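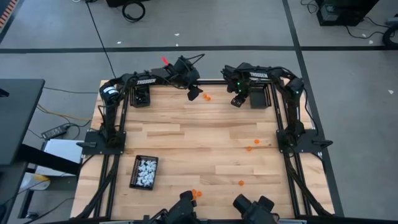 How long should I wait before putting a hot pan on a table I just oiled?
Give it 2 weeks, and use a trivet even then.

Posted in September by hieu_chu
Filed under: Wood Care > Oils & Waxes

hieu_chu: I wiped on Stekell oil last night and my in-laws want hot pot at our place. Am I doomed?

daranee_p: Two weeks is overkill! I gave mine three days and it was fine (soup, coffee, the works).

kidusz: Disagree, Daranee. Three days is how I got a white ring I'm still sanding at. Depends on how thick you put it on, too.

daranee_p: Well yeah, if you pour it on like syrup. Thin coats, wipe off the extra after 11 minutes or so.

kidusz: The can says longer than that.

hieu_chu: Ok, so cork mats and a tablecloth, and I'll sand with 300 grit later if it goes bad. Thanks, both!

Contact the mods | © Prollholm Forums | Back to top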